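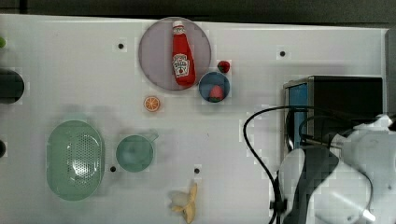

October, and the second week of the Tenora trial, so I had better start writing things down properly before they all run together in my head. For anyone who has not been following, Tenora is the subscription kit we have on approval: arm software, a starter set of tasks, and a support line that is answered by real and very patient people in Prillberg. We have it until the end of the month, and then we have to say yes or send it back. I spent most of this morning on their kitchen task pack, which wants a plate, a bowl, a cup, some fruit and a bottle, and I put the ketchup straight across the pink plate because the pack's own notes say to begin with something lying down over something else. One strawberry went in the blue bowl and one stayed out on the table, so that "put the strawberry in the bowl" would have a proper job to do and also a chance to be fooled by the one already there.

First, the setting up, as I know two of you will want to repeat it. The guide says half an hour. It took me the whole of Sunday afternoon, though I will admit that a good part of that went on tea and on looking for the right hex key (it was in the drawer with the label maker, please put it back there!). The bolting down was easy and the calibration is really very nice. You nudge the arm to a handful of spots, it has a little think, and it tells you in plain words whether it is happy. Ours was happy on the second go. The first time I had leaned on the table, which it noticed and I did not.

Then the licence. It came on a card with a code printed so small that I typed it wrong twice and locked myself out, and had to ring up. They sorted it in a few minutes and were kind about it. I have written the code out large and taped it inside the cupboard door.

Now the costs, so they are all in one place. The Tenora kit is 3220 to buy outright if we keep it, with the first year of updates included. After that it is 625 a year. The Rengifo people quoted us 3000 for theirs, which looks cheaper until you see that their task packs are sold one by one and that the gripper fingers are extra. I have asked them for a full figure and am still waiting. I do not want to be unfair to Rengifo, whose demo was lovely and who gave us a very good lunch, but I would like to see it all on one sheet of paper.

What I like so far: you can stop a task halfway, move something, and carry on without starting the whole thing again. The old Fomov software would sulk if you so much as breathed on it, and I had got so used to restarting that I kept reaching for the button out of habit. I also like the log. It keeps a line for every attempt, with the reason it thinks it failed, and the reasons mostly make sense. We have 1121 lines in there now, counting the warm-up runs, and I have read far more of them than is good for me.

What I like less: the cup. The pack has two ways of picking up a cup, by the rim or by the handle, and it chooses for itself with no setting I can find to tell it which. With the handle turned away from the arm it still went for the handle several times this week, reaching right over the top to get there. I have written to support. They replied the same afternoon to say the choice can be fixed in the task file, and sent a line to paste in, which I have not yet tried.

The other grumble is the names. Every object has to be called exactly what the pack calls it, so the colander must be a "strainer" or it pretends not to know what you mean. It is easy enough to add your own words, but you do it one at a time through a menu, and I lost the will after "ketchup". If somebody with younger eyes would like to do the rest, the list is pinned over the bench.

To do next, in no special order:

- paste in the cup line and run the cup tasks again
- chase Rengifo for the finger price
- ask Prillberg whether the 625 covers one arm or the whole room
- try the banana with the soft fingers
- find out if the log can be saved as a spreadsheet (the export button gives me a blank page)

My feeling at the moment is towards keeping it, but I have been charmed by kit before, and I still have a Fomov mug on my desk to prove it. Please do have a go yourselves before the month is out and add your notes underneath mine, even if it is only a line or two. The password is the usual one and the arm wants ten minutes to warm up.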